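Opinion > Food > Columns

February
By the Food Desk

The Forty-Minute Lie

The stew on page 163 of my favorite cookbook takes 40 minutes. I know this because it says so at the top, next to a small drawing of a clock. I have made that stew every winter for longer than I have owned my present couch, and it has never once been ready when the little clock said. My guests know this too. They eat before they come.

I would like to make a case against the time printed at the top of recipes. I don't mean oven times, which are mostly made in good faith by people who own a better oven than mine. I mean the other number, the one called "prep" or "active" or, in the worst books, "hands-on," as if the rest of the evening you had your hands in your pockets.

The trick is in the ingredient list. "One large onion, finely chopped" is a list item, and list items take no time. The clock starts when every onion in the house is already chopped. The garlic has been peeled, the carrots are in coins, the parsley has been picked off its stems and washed and somehow dried. Who did all this? The recipe doesn't care to say. It's like a travel guide that gives the time of the flight and leaves out the drive to the airport, the parking, and the man in front of you with the snow globe.

I cook in Grornurgate, where the kitchens were built for people who boiled one thing at a time and then moved away. My counter holds a cutting board or a bowl. To chop into a bowl, I have to put the bowl in the sink. The sink, at this point, has the carrots in it. I have not seen this step in any cookbook, though it takes up a good part of my evening, and I'd welcome a small drawing of a clock next to it.

Defenders of the printed time will say it assumes a confident cook. I have met confident cooks. They are the ones who tell you dinner will be at seven and then start looking for the cumin. Confidence makes you start later. If anything, a nervous cook gets done first, having laid everything out on saucers in the middle of the afternoon like somebody about to do surgery on a squash.

Then there are onions. I realize other people have written about onions, and I am glad to join them. No onion has ever gone "soft and deep golden" in the time it takes to read a long email. Mine sit there looking like onions. After a while they look like warm onions. You turn the heat up, and they go from pale to black by way of nothing at all, and you stand there picking out the burnt ones with a fork and telling yourself they add depth. Every recipe writer alive must know how long an onion takes. They have stood over the same pan. They write down the short number anyway, the same way people put down a flattering weight on a driver's license.

I used to think the answer was equipment. A few winters ago I bought a Drurkex, a pressure cooker with a lid that locks with a noise like a bus door. The booklet promised beans in next to no time. It was a very good promise, and it was true in the sense that, from the moment the thing came up to pressure, the beans took next to no time. Coming up to pressure was not counted. Coming down from pressure was not counted. I stood in the kitchen and listened to it hiss through the whole evening news, and the part the booklet was so proud of fit between the weather and the sports.

The Drurkex now lives on top of the refrigerator. I have nothing against it. We simply have different ideas of when a thing begins.

Here is what I'd do, if cookbooks were up to me. I'd drop minutes altogether and give the time in things that happen in a house. One load of laundry, washed and moved to the dryer. A phone call with a relative who has seen a doctor. The first half of a football game. Nobody is fooled by a football game. You look at "first half, with commercials" and you know at once that it isn't a dish for a weeknight, and you make eggs.

There was a bakery called Vasić near my old apartment that had the right idea. A card in the window said the bread would be out "when it is out." People complained, but they complained in line. I went there for years and never felt lied to. I got up to go without bread on maybe 2 occasions, and I didn't hold it against the card.

My father's side of the family had a handwritten recipe for cabbage rolls that gave no times of any kind. It said "cook until done," and under that, in a different pen, "longer." I consider it the most honest piece of food writing I own. The rolls take all day. You're never surprised by it, and you plan your life around them, as you would around a plumber.

I've been told that honest times would scare people off cooking. Perhaps some. But I think the short number scares off more. A person gets home tired, believes the book, and is still grating things long after dark, and the lesson they take away is that they are slow. They aren't slow. They were told a stew takes as long as a haircut. Next time they order from Sudum, the noodle place by the bridge, which says it will be there in half an hour and is also lying, but you can sit down while it does.

So by all means keep the recipes. Keep the photographs of soup on a windowsill. Keep the long story about the trip to the coast, which I read while the onions are not turning golden and which is often the best part. Just take away the little clock, or let it run from the moment the shopping bag hits the floor to the moment somebody picks up a spoon.
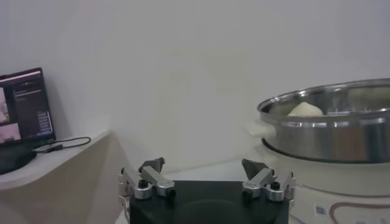
5-minute read

A note to the several readers who asked after my last column: yes, the stew freezes well. Thaw it overnight in the fridge, warm it over low heat, and add a splash of water if it's stiff. I've left off how long that takes. It keeps for 3 months, or until you find it.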